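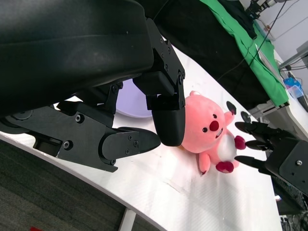 Every few months somebody writes a piece telling parents to get rid of the toys. Bin bags, charity shop, one basket left in the corner with a wooden rainbow in it. I have read a lot of these. I have tried it too, last December, in a temper, and got as far as the landing.

So here is the other side, written quickly because I have to be out of the house soon.

A toy on the table is not mess. Or it is, but it's the sort of mess a house is for. We've decided, all of us, that toys live in one place and cups and plates live in another and that the child's job is to learn the difference by the age of three. Why. Who is it for? Not the child. The child had it all sorted out already, bear next to the jam, and then a grown-up came along and moved the bear.

I blame the storage people a bit. There was a Clarnis unit I wanted for ages, 299 pounds, cubes, a little label holder on each cube. DOLLS. BLOCKS. SOFT. I did buy it in the end, second hand, for 114, and wrote the labels out and felt marvellous for up to 5 days. Then the soft things had got in with the blocks and somebody had put a spoon in DOLLS, and I found I was spending my evenings putting things back in the right cube. For what. They were going to come out again at half six in the morning.

My neighbour Waraporn Prasertsri never had cubes. Two boys and a girl, all grown now. She had one deep drawer in the kitchen, the bottom one, and everything went in it, plastic plates, cups, animals, whatever. When she was cooking they pulled the drawer out and got on with it. I asked her once if it drove her mad and she said it was the only time she got to cook.

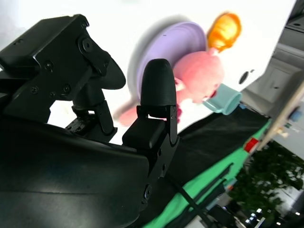
Plates and cups are toys as well, this is the bit the tidy-up articles miss. Give a small child a plate and they will feed somebody with it. Give them a plate and a cup and it's a party, and somebody has to be invited, and it will be whoever is nearest. A pink plush thing sprawled across a purple plate, light blue cup tipped over on its side, something bright orange next to them – I look at that and I see lunch. Somebody else looks and sees three jobs. Put them in three seperate boxes and you've three things that don't do very much. The plate just sits there being a plate.

I know what gets said back. Hygiene, for one. Fine, wash it. Soft toys go in the machine in a pillowcase and come out perfectly all right, bit flat in the face. Then there's respect for belongings, which I do take seriously, but I don't think a child who lays a toy down in the middle of the table disrespects it. Seems more like the opposite to me. The ones they don't care about are at the bottom of the cube, where we put them.

And then people say, but they have too much. Yes, probably. Ours do. I am not defending buying it all, I've stood in Jilleck with a basket full of things I didn't need and I know how that goes. That's a question about shops though, and about us. It gets turned into a question about children being untidy, and they get told off for it at bedtime.

What I'd ask for is small. Leave it out till the morning sometimes. Eat round it. If you need the whole table, move the lot down to one end together, cup and all, and don't break up the party. We did this over Easter with my mother staying and she grumbled the first night and by the third she was setting a place for it.

The cubes are still in the hall, by the way. They are very good for shoes.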